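実習ノート 第四回 双腕セルの段取りと手入れ

前回は座標系の話で終わってしまったので、今回はいよいよセルそのものの世話の話をします。教科書でいうと「保守」の章なんですが、あの章は正直なところ大型の溶接ロボット向けに書いてあって、うちのような卓上の双腕セルにはあまり当てはまりません。なので、このノートのほうを印刷して手元に置いてください。

今日の題材は、牛乳パックやマグカップのような日用品をつかむセルです。日用品というのは本当に手ごわい相手で、金属のワークなら図面どおりの寸法で来てくれるのに、紙パックは使うたびに形が変わります。つぶれて、しわが寄って、角が丸くなる。そこを黒いグリッパで挟むわけですから、指の閉じ幅を一度決めたらおしまい、とはいきません。手首カメラの映像を見ながら、指とパックの当たり方を確かめるところから始めましょう。
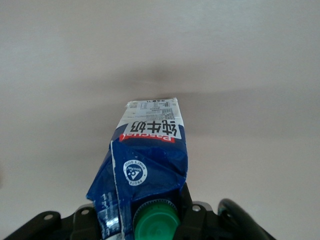
文・スシル・ゴエル(Sushil Goel) 実習担当/7月改訂版

手首カメラの映像で私がまず見るのは、左右の当たりです。片側だけが深く食い込んでいないか、パックが傾いていないか。「纯牛奶」の文字のような大きな印刷は、傾きを見るのにとても便利ですよ。成分表みたいな細かい字は読めなくても気にしないでください。あれを読もうとしてピントをいじり始めると、午前中がまるごと消えます(私は二回やりました)。

しわの話もしておきます。紙パックの青い面のようにつやのある印刷は、しわのところが白く光ります。この光り方が、画像処理の側では別の模様に見えてしまうことがあるんですね。対策は照明をやわらかくすること。強いライトを足したくなる気持ちはわかりますが、足す前にまず向きを変えてみてください。

では手順です。番号は去年のノートと変わっているので、古い版を持っている人は差し替えてください。

1 電源を入れる前に
机の前縁のクランプを手で軽く揺すって、がたつきがないか確かめます。それからケーブル。前縁に沿わせた束が腕の動く範囲にはみ出していないか、必ず自分の指でたどること。目で見て「大丈夫そう」は、だいたい大丈夫ではありません。前縁には小さな基板もあるので、ここに工具を置くのは禁止です。置き場所は別に作ってあります!

2 電源投入と表示の確認
左右のベースのランプを見ます。このセルでは緑がそろったら次へ進んでよし、という約束です。片方だけ色が違うときは、再起動を繰り返さずに、その時点のログを保存してください。再起動すると気持ちは落ち着くんですけど、手がかりも一緒に消えてしまいます。

3 原点の確認
左腕、右腕の順に、低速で原点に戻します。両方いっぺんに動かしたい人が毎年いますが、慣れるまでは片方ずつで。左右の呼び方はロボットから見た左右です。机の手前に立つと逆になるので、声に出すときは「ロボットの左」と言い切ってください。班の中で呼び方が混ざると、かなり怖いことになります。

4 グリッパの手入れ
指の内側を乾いた布で拭きます。紙パックを扱った後は細かい紙の粉がつきやすく、つるつるのマグを持つときに滑りの原因になります。アルコールを使ったら完全に乾いてから次へ。指の取り付けねじは、合いマークがずれていないかを見て、ずれていたら締める前に私を呼んでください。勝手に増し締めして穴をだめにした部品が、引き出しにひと山あります。

5 記録
点検表の様式はPlalowの共有フォルダに入っています。グリッパの開閉回数も書いてください。この実習では300回ごとに清掃、というのを目安にしています。前回の班の記録は586回で、清掃の欄が空白でした。誰とは言いませんが、次からは途中で手を止めて拭きましょうね。

さて、手入れが済んだら動作確認です。課題名は「Vikeo」。小物をつかんで所定の場所に動かす短い動作を、決めた順に流します。ここで大事なのはケーブルの余長で、腕が机の上で大きく回り込む姿勢になると、原点では余裕たっぷりに見えたケーブルが急に頼りなくなるんです。特にマグツリーの近くまで手を伸ばす姿勢は、手首の向きが窮屈になりがちです。

確認は、低速でその姿勢まで持っていって止める、ケーブルのたるみを見る、引っ張られている箇所があれば戻して留め直す、の繰り返しです。地味ですが、ここを飛ばした班はあとで必ず泣きます。たるみが大きすぎるのも困りもので、垂れた輪がマグの取っ手や木の枝先に引っかかります。ちょうどいい長さは姿勢ごとに違うので、いちばん窮屈な姿勢に合わせて決め、残りの姿勢で引っかからないかを見てください。

机の覆いにも触れておきます。茶色の面にしわが寄っていると、そこに置いたトレイがわずかに傾くことがあります。腕のせいだと思って教示点を直す前に、まずトレイを手で押さえてみて、かたかたしないか確かめること。私は昔、これに気づかず教示点を全部取り直しました。夜の八時まで。

マグの取っ手まわりは、教示点を三つに分けてあります。近づく点、つかむ点、抜く点。抜く点はつかむ点より余裕を持たせて、枝の向きに沿って引くように作ります。真上に引き上げると枝に取っ手が当たるので、枝の傾きをよく見てくださいね。
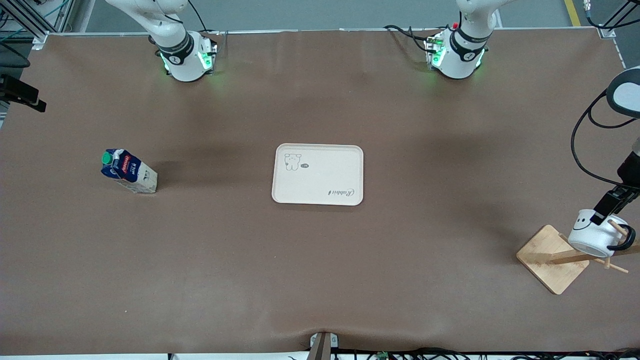
ジテンドラ・ガウタム 抜く方向の件、うちの班では枝の向きを毎回測り直すことにしました。スタンドの台座が少し回っただけで、同じ教示点だと取っ手がこすれるんです。台座の角に合わせてテープで目印を貼ったらかなり楽になったので、ノートに足してもらえませんか。それと、速度は200のままで始めると見ていて間に合わないので、もっと下げてからのほうがいいと思います。

ありがたい指摘なので、そのまま載せました。目印のテープは次の版から手順3の後ろに入れます。速度の200というのは設定画面の値、つまり毎秒のミリメートルのことですね。最初の一周はこの四分の一まで落としてください。二周目からは班で相談して上げてかまいませんが、上げた人の名前を点検表に書くこと。

よくあるつまずきも書いておきます。

パックを持ち上げると途中でずり落ちる
握る力を上げる前に、つかむ高さを疑ってください。へこんだところを挟んでいると、いくら力を足しても逃げます。力を足しすぎるとパックがもっとつぶれて、次の班が困ります。

マグは持てるのに、離すときについてくる
指の内側に汚れが残っているか、開き幅が足りていないかのどちらかが多いです。手順4に戻ってください。

手首カメラの映像が急にぼやけた
レンズを拭く前に、カメラの固定を確かめましょう。ゆるんだまま拭くと向きが変わって、較正からやり直しになります。較正用のデータはDultetskaという名前のフォルダにあります。上書き禁止です。

課題の提出について。点検表と、自分の班で直した教示点の前後の値、それから直した理由を二、三行。理由は「なんとなく」でなければ何でもいいです。提出先はいつもの箱、部屋は739号室、締め切りは次の実習の朝九時です。工具箱の六角レンチが一本足りないままなので、持っている人は一緒に返してください。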